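# Two months with the Vitent bimanual kit

Most of what I have to say concerns the software and the cable routing. The arms themselves are fine.

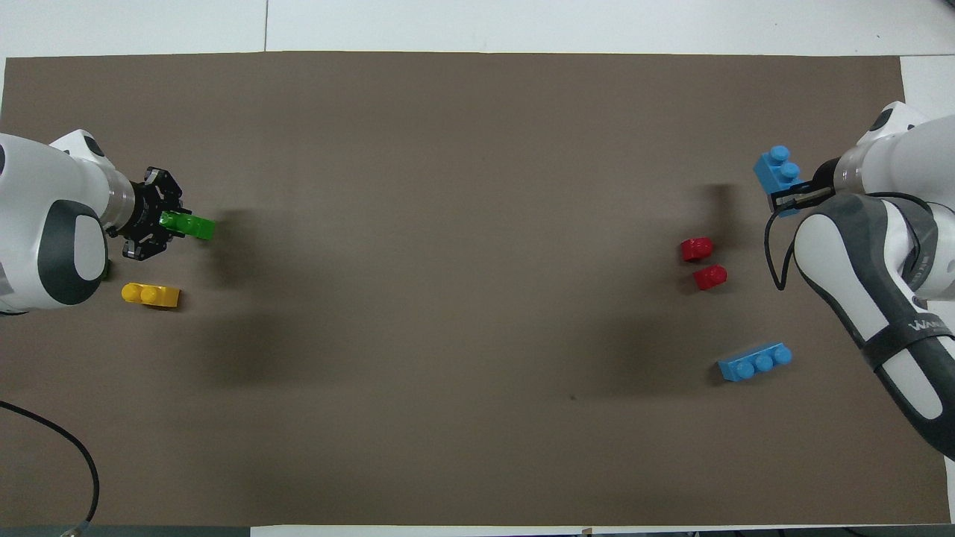 ## What the package includes

The Vitent kit is sold as a service with hardware attached. You pay a monthly fee and get two arms, a controller box, a head-height camera, the teleoperation leaders, and an account on their recording platform, which is called Plasik. Grippers are chosen at order time. I asked for one multi-fingered hand on the left and a plain parallel gripper on the right, mainly to compare them on the same task without swapping tools.

The table is not included. Mine is a white top with a seam in it, and the seam confused the calibration routine on the first day. A sheet of brown paper over the work area fixed that. It also cuts glare and gives the bricks a background they don't share a color with. Vitent sells a mat for this purpose. I haven't tried it.

## The task

Toy bricks, picked up off the sheet and held for inspection or handed over. It's a dull task and a good one. Bricks have flat sides, known dimensions and studs that make orientation errors obvious on video. When the left hand holds the green one level and the right gripper has a light blue one pointed up and to the left, I can read both grasp angles straight off the recording without any extra markers.

I scatter the rest by hand before each run. A brick lying on its side is harder than one standing studs up, so I leave most of them that way. The yellow one close in to the left arm is the kind of placement I use to test near-body reach. The planner has to fold the elbow to get there, and the stock motion settings do this badly. Two small red bricks next to each other make a fair test of the parallel gripper, which needs clearance for both fingers.

## Grippers

The parallel gripper is the better product. It closes straight, the force setting means what it says, and the fingertips are easy to replace. It takes a two-stud brick across its width with no tuning. The long three-stud brick is less forgiving. If the fingers close away from the middle, it rotates, and the software still reports a good grasp because the width reading is correct. I'd like a slip check here. Vitent support told me one is planned.

The multi-fingered hand is slower to set up and takes up a lot of room. With the fingers splayed it covers far more of the sheet than the brick it is holding, so the head camera often loses sight of the object during the last part of the approach. I now record the brick's position before the hand moves in and trust that. The hand does hold an off-center brick more firmly than the parallel gripper does, and I suspect it would look better on round objects. For bricks I would not pay extra for it.

Opening and closing the hand from the leader side takes practice. The default mapping ties every finger to a single trigger. There is a per-finger mode, but the manual covers it in one paragraph, and one of the parameter names in that paragraph is wrong. The correct name is in the release notes.

## Cables

My main complaint. The gripper cables run outside the arms. On the right arm I keep things in place with a strap around the lower section, and the cable still forms a loop along the forearm. It hasn't snagged on a brick. It has changed how I plan motions, and I now keep the wrist rotation well inside its rated range on that side.

Vitent's suggested routing assumes that the arm stays in its default posture. Reach low across the table and the loop gets bigger. Erasto Athumani, who runs the same kit over at Mutiso, printed a clip that moves the slack farther back toward the shoulder. He sent me the file and I'll fit it once I have an afternoon free.

## Plasik

The recording platform is competent. Episodes upload in the background, playback keeps the joint data lined up with the video, and you can tag an episode while it is still uploading. I have 264 episodes stored so far and search is still quick.

Things I would change:

- Tags can't be renamed after use. I have both "brick-side" and "side-brick" and am stuck with them.
- Export only works by the whole project. If I want a handful of episodes, I have to copy them into a new project first.
- Trim points are saved per user and do not carry over to the export.
- The time shown on each episode is the server's time zone, with no setting to change it.

The export format is plain and well documented, so the third item can be handled with a short script. I've put mine in the same repository as the calibration notes.

## Calibration

Camera-to-arm calibration takes 2 passes, one per arm, and the wizard insists on doing the left arm first. If the second pass fails you start over from the left. A Vindetley kit I used at my last job saved each side separately, and I miss that.

Once done, it holds. I re-ran it in February after moving the table and the correction was small enough that I could have skipped it. Keep the paper taped down flat, though. A raised corner is enough to throw off the height estimate for anything near it.

## Whether I'm keeping it

For now, yes, on the monthly plan. I'm going to swap the left hand for a second parallel gripper at renewal and see whether the handover runs get shorter. Vitent charges a fee for the exchange, and the new gripper ships before the old one has to go back. I'll post the updated config when it's running.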